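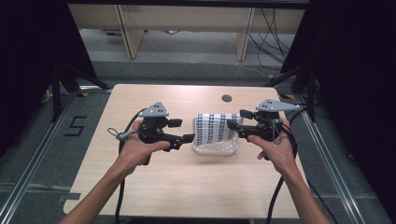

The clear tray on the bench, Sunday.

Search notebook Search
Reading time: 3 min

April, Sunday, 7.40 in the morning

Glue again. Batch 201 of the wheat paste went off overnight, which makes three in a row, and the workshop smells like the inside of a school lunchbox. Binned it, scrubbed the pan, opened both windows. The one over the sink has stuck open and I have left it to think about its behaviour.

For anyone picking this up midweek: the job is the Westdale parish atlas, spine gone, boards hanging on by a few threads and a great deal of optimism. Some previous repairer went down the inner joint with what I take to be carpenter's glue. It has set like toffee and it snaps like toffee, generally taking a sliver of Lincolnshire with it. Damp poultice, five minutes, lift with the bone folder, swear, repeat. I have cleared the front joint and a hand's width of the back. Do not try to hurry it with the steam pencil. I tried to hurry it with the steam pencil.

Paste, then. The old recipe (the one taped inside the cupboard door, in Prieto's handwriting) says one part flour to 5 of water and cook until it 'looks right'. Prieto has retired to the coast and looks right is no longer available for consultation. My version: soak the starch overnight, cook gently, stir the whole time, take it off when the spoon leaves a track that stays put. Sieve twice. The second sieving feels like penance but the lumps show through thin tissue, so do it.

Remedios Casado thinks the spoilage is the jars. She may be right. The lids have cardboard liners and I would not care to see one under a lens. She has put 202 in new glass ones and written DO NOT OPEN on each, and I have opened one to check.

10.15

Tissue tests on scrap. The Skarnitz sheet is lovely to handle and tears with a long feathery edge, but it has gone a bit yellow against the atlas paper. The Wondix is a better colour and behaves like a wet receipt. Went with the Skarnitz, toned down with weak tea – the cheap sort, the good stuff leaves a pink cast. Strips drying on the line by the door. Please duck.

Page 41 has the long tear through the river. Closed it from the back in short overlapping strips, working from the inner end outwards, blotter, board, weight. It lines up apart from one bend, where the river now has a small waterfall.

2.30

Back joint, another inch. Poultice too wet, blotted, waited, read the biscuit packet. Sewing supports look sound underneath, so I am inclined to keep them and only consolidate the ends. Would like a second opinion before I commit.

To order: silicone release paper, a proper brush, blotter in the heavy weight. Whoever has the small bone folder, I know it was on the hook on Friday.

Left the text block under boards with the medium weights. Don't lift them before tomorrow lunch. Window still open.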